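Room by room: the living room

We moved into the flat in September and are adding rooms to this gallery as they get finished, or nearly finished. The hall and the bedroom are already up. The living room took longest, mainly on account of the storage.

We had 520 to spend on one long, low unit and looked at 2 ranges, Drakomon and Meltow. The Meltow was plainer and came in oak only. We went for the Drakomon in white, with the ribbed fronts and the rounded corner.

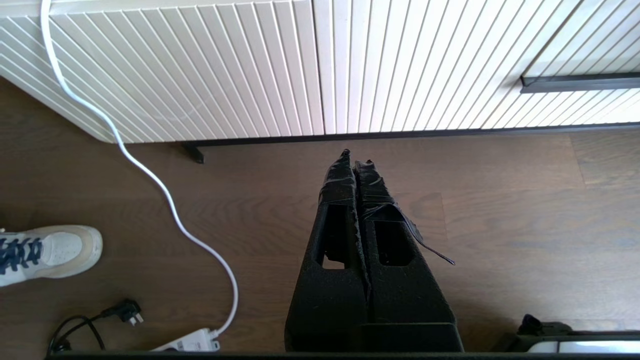
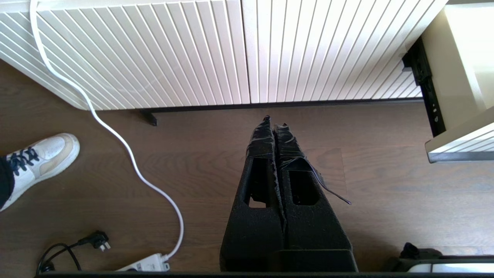
Liis Kuusk
Gallery editor, Clisotano Homes

The white unit by the floor, in both pictures. The ribs run up and down the fronts and show more or less depending on the daylight. It stands on small black legs with a dark plinth set along the bottom, so there is a line of shadow between the white and the brown boards.

The second picture has a drawer pulled out at the right, with its black runner showing. The drawers hold table linen, candles, board games and the papers we need to hand. We keep the heavier things behind the doors.

The white cable comes down over the left-hand door and across the floor to a power strip. We plan to run it behind the unit and fix the strip to the wall, which means cutting a hole in the back panel. Ntuli sell a plastic grommet for this and we have one on order.

The floor was here when we came. We have not sanded it, only washed it and gone over it with oil. A quote for sanding and sealing the whole flat came to 2,000, so that will wait.

Still to do in this room: curtains, a lamp for the far corner and a rug, for which we have put aside up to 300. The kitchen will be next in the gallery.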